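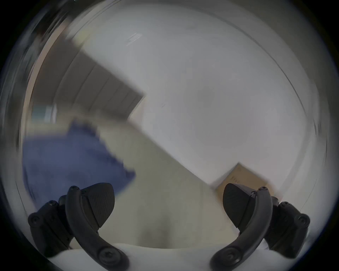 Bedroom safety walk-through, Gillora guest house

Put together by Oana Matei, Stendunside. Last gone over 12 February 2024.

A few of you who help me with rooms, and a few who rent out a room of your own, have asked for the list I carry when I check the bedrooms before guests arrive. It's typed up now with my comments under each item, and I apologize in advance for the comments, as I do go on. My sister read the first version and said it was a letter with check boxes in it. She's right, and I've left it that way!

Go in by the door a guest would use and start from there. Check the box only when you've done the thing yourself, even if the last person swears it was fine.

[ ] 1. Door opens all the way and unlocks from the inside without a key

Comment: Open it right back to the wall. Coats on the back of a door are the usual trouble, and so is a suitcase stand someone has pushed behind it to be tidy. Then close yourself in, lock it, and let yourself out again with the light off. I did this in the upstairs back room two winters ago and stood there feeling around for the latch like a burglar, and we had the whole lock changed that same week. If the knob is loose, write it down even if it still works.

[ ] 2. Smoke alarm tested with the button

Comment: Hold the button until it sounds, and warn whoever is downstairs (and the dog). Look at the date on the back while you're up there. Ours are replaced when they reach the age the maker prints on them, so please don't go by how clean they look. If you need the step stool, it lives under the stairs. Please don't stand on the beds or on any chair with wheels. I know it's only for a second. I've said the same thing to myself on the way down.

[ ] 3. Portable heater has clear space on every side

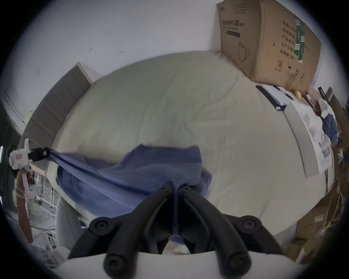 Comment: The heaters we put out in the cold months are the little 1,000 watt ones, and they do a lovely job of taking the chill off a room, but they need more elbow room than people give them. I ask for three feet all around, and I want you to stretch your arm out and check it. Curtains and bedspreads are what everyone thinks of first. What I find more often is something light that got set down for a minute, a thin blue cloth like the one being pulled out tight there, all wrinkles and hardly any weight to it, and a piece of fabric like that will slide off the corner of a bed without a sound. So look at what's next to the heater, then look at what's above it and could come down. Plug it straight into the wall, never into a power strip, and feel the plug after it has been running for ten minutes. Warm is all right. If you don't want to keep your fingers on it, unplug the heater and bring it to me.

[ ] 4. Outlets, cords, and lamps

Comment: Turn on every lamp. Wiggle the plug a little and see if the light flickers. Run your hand along the cord from one end to the other, especially where it goes behind the nightstand, since that's where it gets pinched by the furniture and you can't see the damage from the front. No cords under rugs, please, however much nicer it looks! The bedside lamps from Frei have a switch on the cord that gets stepped on, and I've replaced two of those already. Check that the bulb is no stronger than the sticker on the socket says. If the sticker has gone brown and you can't read it, put in a low one and make a note.

[ ] 5. Floor is clear from the bed to the door

Comment: Do this one slowly. A guest gets up in the night in a strange room, half asleep, and whatever is on the floor is going to find their foot. Lift the corners of any rug and press the gripper pad down again, or take the rug away if the pad has given up. Look for bag straps, phone chargers, belts, and sleeves hanging down to the floor.

[ ] 6. Chair is steady, and nothing is trailing off it

Comment: Sit in it properly. Lean back, lean to each side, then get up again using the arms if it has them. Turn it over if you can manage (ask for help with a heavy one, my back is proof of why) and try each screw by hand. Check the upholstery along the seams with your palm. Cushioned seats with tube-style bases need an extra look underneath, where drawstrings and loose sleeves like to end up.

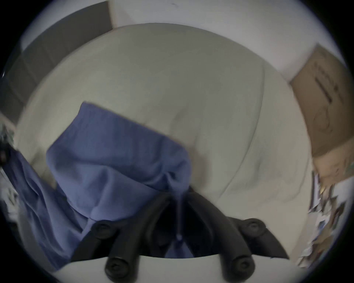
Item 6: blue hoodie left over a cream seat, with the drawstring hanging down toward the black base.

I'm not scolding anybody about hoodies, by the way. I have one over the back of my kitchen chair as I type. Just lift whatever it is onto a hook before you test the chair, and if it belongs to a guest, fold it and leave it somewhere they'll see it.

[ ] 7. Window opens, stays open, and closes again

Comment: All three, please. A window that opens but drops shut on its own is worse than one that sticks. In the rooms we count on the window for a second way out, so clear the sill, move the plant, and make sure the blind cord is wound up on its cleat well above a child's reach. The Bastton windows on the street side need a firm push at the bottom left corner. I've asked about it and they'll be looked at in May. 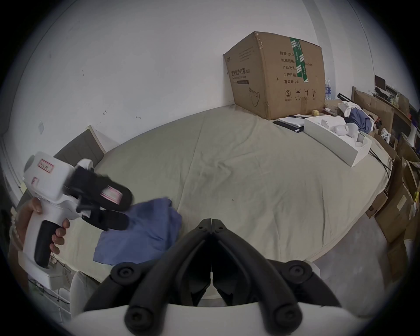 [ ] 8. Bed frame, slats, and mattress

Comment: Kneel down, put both hands on the side rail, and rock the frame. It should hardly move. Any creak gets a wrench. Lift the mattress at each corner and look at the slats underneath, and check the seams for bedbugs with a flashlight while you've got it up. A fitted sheet that has gone slack and wrinkled across the top usually means it has popped off a corner somewhere, so tuck it back in before you go on. And do push the bed back to where it was, as it creeps toward the radiator a little every time somebody makes it.

[ ] 9. Escape card on the inside of the door

Comment: It should show the room you're standing in. I laugh, but we once had two cards swapped for a whole season. The emergency number, our street address, and the meeting spot by the front gate all need to be readable from where you stand, without glasses if possible. I print ours large.

[ ] 10. Carbon monoxide alarm in the hall

Comment: Same routine as the smoke alarm. The one at the top of the stairs is number 172 on the house list and the one by the boiler is number 272, and please write the right number on the sheet, as the two look exactly alike and I've mixed them up myself.

Signing off

Write your initials and anything you fixed, anything you couldn't fix, and anything that just gave you a funny feeling. I mean that last one. If a room fails on items 1, 2, 3, or 7, it doesn't get let that night, and I'll make the phone call to the guest so you don't have to. Sheets go in the green folder by the kitchen phone.

Comments (4)

hallwaylight
Thank you for this, Oana! I printed it for our two rooms and the very first thing I found was a lamp cord squashed flat behind the dresser. It had been there since we moved in, I'm ashamed to say. Do you do the whole list every time or only between seasons?

Oana Matei
Oh, good for you for finding it! I do the whole thing between seasons and whenever furniture gets moved. Between guests it's 1, 2, 3, 5, and the window, and then a quick look at the chair if there's anything piled on it.

porchswing_m
Would you add something about hot water? Our upstairs tap runs much hotter than the downstairs one and we had a little boy staying last month.

Oana Matei
Yes, and I have a separate sheet for bathrooms that I'll type up next. In the meantime run the tap a couple of minutes and hold a kitchen thermometer under it. If it's over 120 F, turn the heater down and test again the next day.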